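Marchuk Family to Hold Memorial Supper for Petro Hutsuliak

TRITSTEAD — Friends and former neighbors of Petro Hutsuliak will gather Friday at the Gelness Street parish hall for a memorial supper, his family said this week. The doors open at 5:30 p.m.

Hutsuliak, who died in May after a long illness, drove the Orura bus line for most of his working life and sang bass in the parish choir. He was buried beside his wife, Olha, in the old section of Marchuk Cemetery.

The evening will begin with a short service led by the Rev. Orest Fedoruk. The choir will sing 2 hymns that Hutsuliak picked out himself, and the meal will follow. His niece, Stefaniia Pavliuk, is in charge of the kitchen and has asked that anyone bringing a dish label it with a name and phone number.

The family has asked for gifts to the choir's music fund in place of flowers. The fund has received $687 so far, according to Demyd Kravets, the choir director. It will go toward new folders and repairs to the hall piano — a job Hutsuliak had been pushing for since last fall.

The hall seats 155. Parking behind the building is limited, and the lot at the bus garage will be open to guests until 10 p.m.

A book will be set out for written memories. People who cannot attend may mail a note or a copy of a photograph to the parish office, and Pavliuk will add it to the book before it goes to Hutsuliak's brother-in-law, Vsevolod Hladun.
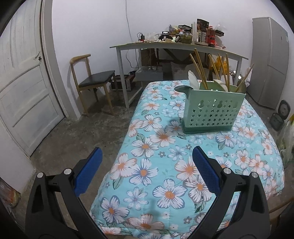
A mint-green utensil holder on a flowered bedspread.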